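Skaltum Hand Gripper: Frequently Asked Questions
Last changed: Monday, February 23, 2026

How often must I clean the jaw pads?
After every 4 hours of work, and always after paper. Paper leaves a fine dust in the mesh and the grip becomes weak. Use a dry brush first, then a cloth with a little water. Please do not use alcohol — it makes the rubber hard.

Where do I check the marker?
The square marker must sit flat on its white plate. Hold a sheet of paper in the jaw and move the gripper slowly over the table. If the position jumps on the screen, remove the marker, clean the plate and press it on again.

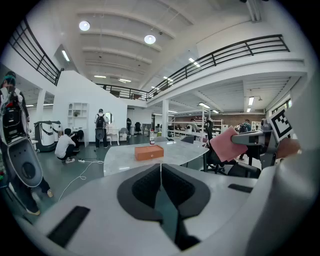 Can I put the gripper down on its side?
Yes, on a clean table. Keep the marker cube free, and do not let the weight rest on the small knobs.

Which objects are good for a test after repair?
We use one soft thing, such as a strap, and one silicone tray. Make three tries with each. If two of them fail, the pads are worn and you need set 81 from Clunico.

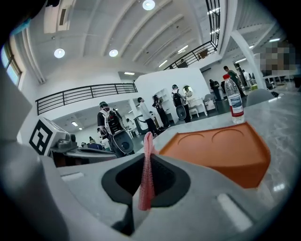 Gripper, strap and orange tray at the test table, Fimolbridge hall

Who changes the pads?
You can do it yourself with the key from the Mabaso kit. Loosen both screws before you pull the pad. The old pads can be sent back to us until the end of August.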